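Home | Projects | Papers | Members | Contact

3. The Laundry Project

3.1 How the students came to cloth

Our club had spent its first two years on blocks, cups and other polite objects, and by May the students were, I think it is fair to say, a little bored of them. When we asked what they would like to try next, the answer that came back most often was laundry, partly out of ambition and partly (as several of them admitted quite cheerfully) because it was the chore they would most like to hand over to somebody else. We warned them that cloth has no fixed shape and no obvious place to take hold of it, and they voted for it anyway, so laundry it was! The project took the name Stumar from a word game the students play at lunch, and the club's small training computer, which sits in the corner and hums, has been called Telport for longer than any present member can remember.

Twenty-one students took part, working in pairs or threes with the hand-held gripper, and together they recorded 2,060 attempts at picking up a piece of clothing or other fabric. We kept 2,000 of these for training and set the remaining 60 aside for testing. The pairs chose their own cloth from home, with only the request that it be clean, and the variety that arrived was a good deal wider than anything we would have bought ourselves. 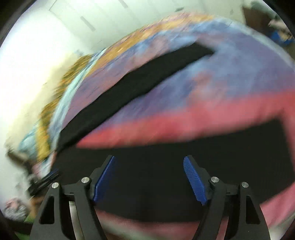
Figure 2. Approach to mixed fabrics with the gripper open.

Choosing where to grasp was the part of the work that the students argued over longest, and those arguments taught us more than the first week of recordings did. Yoshinori Amano, who ran the afternoon sessions with great patience, asked each pair to say aloud which layer they meant to lift before they closed the fingers. For a plain towel this took a moment. With black cloth lying over tie-dye, as in Figure 2, it could take a good while longer, as the strong colors underneath drew everyone's eye while the broad dark piece in front of the blue finger pads gave very little away about its folds. Some pairs wanted to go for a raised edge and others for the middle of the heap, and we let both camps record their attempts so that the data would hold more than one way of thinking.

3.2 Labels and review

After each session the students looked over their own recordings and wrote a short label for the cloth, the layer they had been after and the result. We used Collo, our plain labeling sheet, and asked that every label be read by a second pair before it was saved. Disagreements were marked and kept, and we come back to them in Section 4.

Contact the club office | Copyright 2020 | Back to top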